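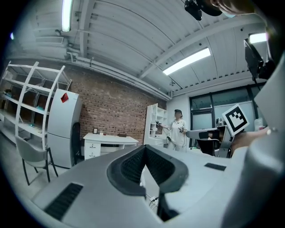 Weißer Schreibtisch mit Schubladenteil vor roter Backsteinwand, links der Kühlschrank mit dem roten Aufkleber.

Häufige Fragen zum Gemeinschaftsraum
Stand: 24.08.2024

Mulemari vermietet Räume und beantwortet Fragen. Letzteres nimmt mehr Zeit in Anspruch, weshalb es diese Seite gibt. Zusammengestellt hat sie Xiuying Song, an die man sich auch wenden darf, wenn die eigene Frage fehlt. Bitte vorher bis unten lesen.

Was steht im Raum?
Ein Schreibtisch, ein hohes weißes Bücherregal mit offenen Fächern, ein großes offenes Metallregal, ein Kühlschrank und Sitzgelegenheiten. Alles darf benutzt werden, am besten seinem Zweck entsprechend. Das Bücherregal ist keine Leiter. Die Frage kam zweimal.

Darf ich die Möbel umstellen?
Stühle ja, Schreibtisch nach Absprache, Regale nein. Wer einen Stuhl verschoben hat, stellt ihn danach dorthin, wo man noch gehen kann. Der schwarze Bürostuhl hat eine Neigung zum Kühlschrank und wird dort regelmäßig angetroffen. Zieht ihn bitte weg, bevor ihr die Tür aufmacht.

Wem gehört der Kühlschrank?
Allen, und so wird er auch behandelt. Für Lebensmittel gilt: Name und Datum drauf, sonst gelten sie als Spende. Am Monatsende wird ausgeräumt, ohne Ansehen der Person und der Tupperdose. Im März hat sich jemand über den Verlust eines Kartoffelsalats beschwert, der zu diesem Zeitpunkt bereits eine eigene Meinung hatte. Die Beschwerde wurde zur Kenntnis genommen.

Was bedeutet der rote Aufkleber auf der Tür?
Nichts, was euch vom Benutzen abhalten müsste. Er klebte schon beim Einzug dort und wehrt sich gegen Spülmittel, Föhn und gutes Zureden. Bitte nicht mit dem Messer drangehen.

Warum ist im Metallregal so viel Platz?
Weil es ein Zwischenlager ist. Kisten und Taschen dürfen für die Dauer eurer Buchung hinein, schwere Sachen nach unten. Höchstlast pro Boden sind 40 Kilo. Wer mehr einlagern möchte, braucht ein Abteil im Keller, und dafür gibt es eine Warteliste, auf der derzeit 20 Leute mit erstaunlicher Geduld stehen.

Kann ich dort auch über Nacht etwas stehen lassen?
Wenn ihr am nächsten Tag wieder gebucht habt, ja. Sonst wandert es in die Fundkiste. Die Fundkiste enthält zurzeit drei einzelne Handschuhe und einen Schneebesen und freut sich über Besuch.

Darf ich etwas an die Backsteinwand hängen?
Gern, aber ohne Bohrmaschine. Klebehaken halten auf Backstein schlecht und fallen mit Vorliebe nachts herunter. Stellt Bilder lieber auf den Schreibtisch, ein kleiner schwarzer Rahmen macht es vor. Für größere Formate leihen wir eine Staffelei aus.

Ist der Schreibtisch abschließbar?
Nein. Die Schubladen sind für Stifte, Klebeband und ähnliches Allgemeingut da. Wertsachen nehmt ihr bitte mit nach Hause. Die braune Kiste auf der Tischplatte ist übrigens auch kein Tresor.

Kann man von draußen hereinschauen?
Die Scheiben des großen Fensters sind mattiert. Es kommt also Licht herein, aber keine Nachbarschaft. Wer zum Arbeiten eine Aussicht braucht, bucht den Raum Sauerland im Obergeschoss. Der heißt so, weil er schräg ist und man hinaufsteigen muss.

Wie viel kostet die Nutzung?
Der Halbtag kostet 20 Euro für Mitglieder. Als Kaution hinterlegt ihr einmalig 300 Euro. Sie kommt zurück, sobald der Schlüssel zurückkommt, in dieser Reihenfolge.

Wie komme ich hinein?
Schlüssel gibt es am Empfang gegen Unterschrift. Die Durchwahl ist 3066. Wenn niemand abhebt, ist Mittagspause oder jemand sucht gerade den Ersatzschlüssel.

Wer putzt?
Ihr. Besen und Eimer stehen im Flur hinter der Tür mit der Aufschrift Nustano. So hieß die Firma, die früher dort saß, und das Schild ist stabiler als die Firma. Gefegt wird nach jeder Nutzung, der Tisch wird abgewischt, Müll geht mit hinaus. Krümel unter dem Kühlschrank zählen auch.

Ich habe etwas kaputt gemacht. Was nun?
Sagen. Wir schimpfen kurz und reparieren dann. Für Regalböden und Stühle haben wir über den Hausausstatter Flestedari meist Ersatz. Unangenehm wird es erst, wenn wir ein Stuhlbein ordentlich angelehnt vorfinden, als wäre nichts gewesen.

Dürfen Hunde mit?
Ja, sofern sie sich mit dem Kühlschrank vertragen. Wassernapf bitte selbst mitbringen.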